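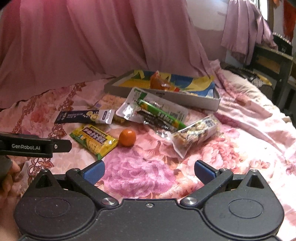

Snack swap time again! If you missed the November round, the rules are still as simple as they get: you fill a small box, you mail it to whoever you were matched with, and a week or two later somebody else's box lands on your doorstep. We had 64 boxes go out last time, and I've been eating my way through mine very slowly (I'm down to the last few things and getting stingy about sharing).

I always tip everything out on the bed first, which my mother would have hated, and decide what gets opened that night. Corn snacks never make it to morning in this house. I can't read Chinese, so the packets with corn cobs printed all over them are a real kindness - I know what I'm getting into. The long wrappers are more of a gamble and I love them for it.

A mandarin goes on the pile too, every time. After salty corn and something sweet you really do want one, and the peel makes the whole bedroom smell nice. Please don't mail fresh fruit, though! Buy your own.

Sign-ups for the spring round are open at the Nandby desk until 19 March 2023. Keep your box under 3 pounds, write down any allergies, and wrap the crumbly stuff twice. I'm still finding bits in the sheets.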